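Copying a bound ledger without a flatbed scanner

Posted 2023-12-10 by Jacqueline Langlois

My grandfather kept the accounts for a feed store, and I have his ledger here for a while before it goes back to my cousin in January. It is 216 pages, bound on the long side, and the spine is stiff. I tried a flatbed scanner and gave up because I had to press the book so hard that the binding started to crack. Now I am using my phone.

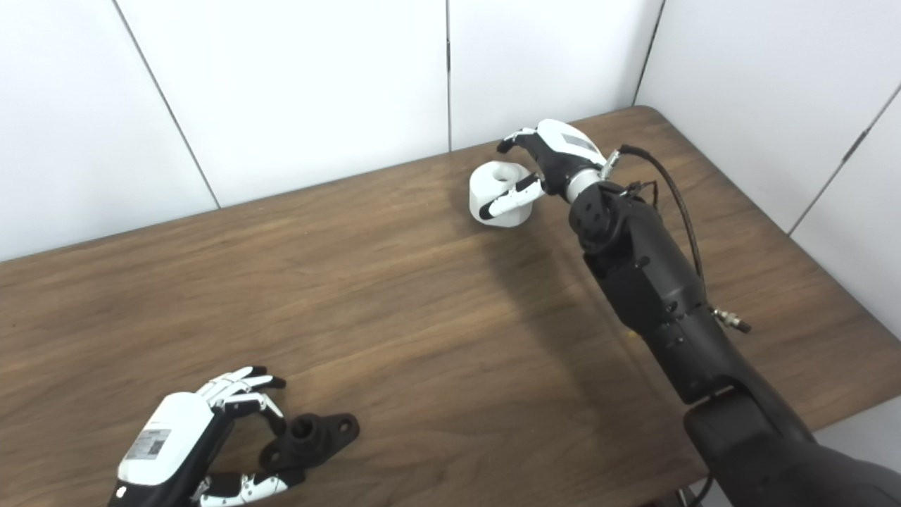
Zoltdale Family History Club: Member Help Pages

What I have so far is not good. The pages curve toward the middle, so the figures in the inner column come out squeezed. There is a pale patch across most of the shots where the ink almost disappears. The ink is brown and faint to start with, and some entries are in pencil. I am using the Azimi app, which crops each page and turns it black and white by itself, and the pencil is mostly gone after it does that.

I don't need museum quality. I want to be able to read every line and give my cousins a copy. What should I change first? I have a desk lamp, a window on one side, and a cheap Rikent copy stand that I haven't taken out of the box.

3 replies

mossback41

Take the copy stand out of the box. Holding the phone by hand is most of your trouble. Once the phone stays put you only have to turn the page and press the shutter, and every page comes out the same size. Use the timer or the volume button on a pair of wired earbuds so you don't jiggle it.

Turn off the automatic black and white. Shoot in color and leave it in color. Pencil shows up as gray on tan and the app throws it out. You can always make a black and white version later from the color one.

For the curve, don't open the book flat. Prop the cover you aren't shooting on a folded towel so the book is open partway and the page you want lies level. Do all the right-hand pages from front to back, then turn the book around and do the left-hand ones. It's dull, but it goes faster than fussing with both at once. You will need to put them back in order afterward, so put the two sets in separate folders and number them before you do anything else.

dkl_pages

Agree with everything about the towel. I'd work on the light before buying anything.

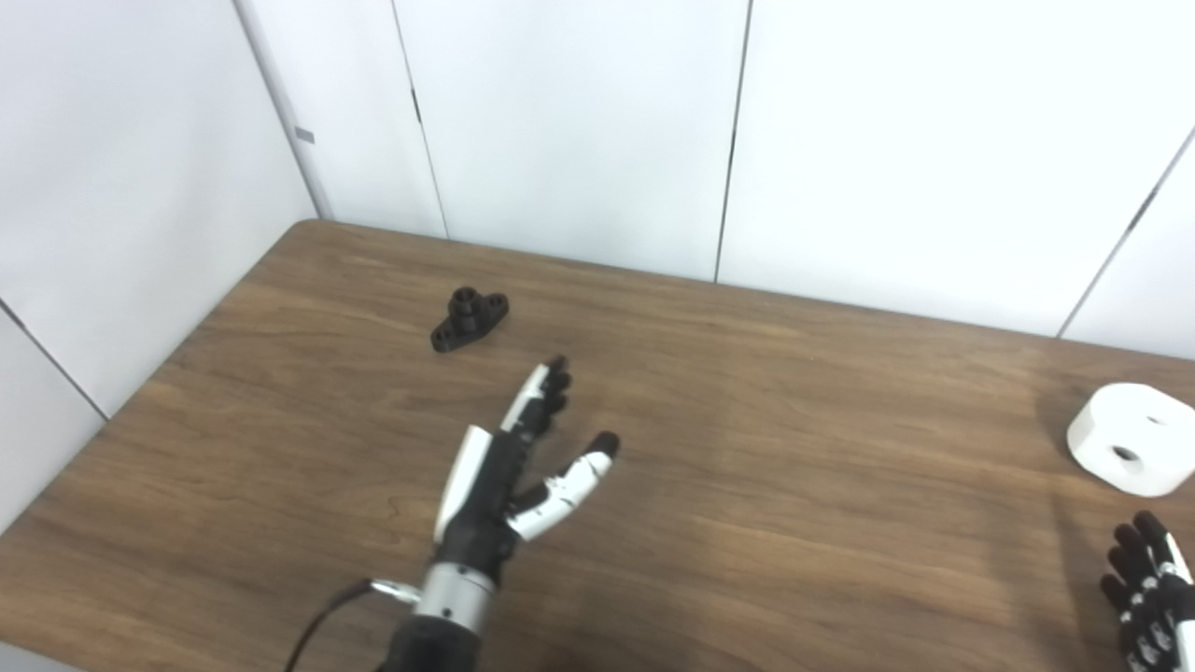
Your pale patch is almost surely the lamp or the window bouncing off the paper into the lens. Old ledger paper was often made with a smooth surface so the pen wouldn't catch, and it shines more than you would think. You can check a spot before you put the book on it. Look at the bare table from where the phone will be. The tabletop in the picture has a soft sheen across the middle where the light reflects, and a shiny page laid on a spot like that can wash out the same way. Move the lamp out to the side and lower until the sheen slides away from where the book will sit. Two matching lamps, one on each side, are better than one. Close the curtain as well, so the color doesn't drift as the sun moves.

Lay a piece of dark cloth or black poster board under the book. It hides the table and makes it easier to crop the pages later.

Do a test of one bad page before you do the whole book. Zoom in on the faintest pencil entry. If you can read it on the screen, keep going and don't touch the lamps. If you can't, try dropping one lamp very low so the light rakes across the paper. Pencil leaves a dent and sometimes you can read the dent.

Save as JPEG at 100 quality or as TIFF if your phone allows it. Keep the originals in one folder and never edit those.

RuthieInTheAttic

I did my aunt's recipe book last year with Tendari and it was fine. I just stood over it in the kitchen. Some pages were blurry and I did those again.

One thing I wish I'd done is shoot the covers and the blank pages too. There was a name written inside the back cover and I missed it, and now the book is in another state. Also check for loose slips before you start. Mine had receipts stuck in it and they fell out, so I don't know which pages they went with.

Jacqueline Langlois

Thank you. I moved the lamp and the patch is gone from the test page. The stand is missing a screw, but I found one that fits. I did 34 pages tonight in color and can read the pencil on all but a couple of lines. I'll try the low lamp on those tomorrow.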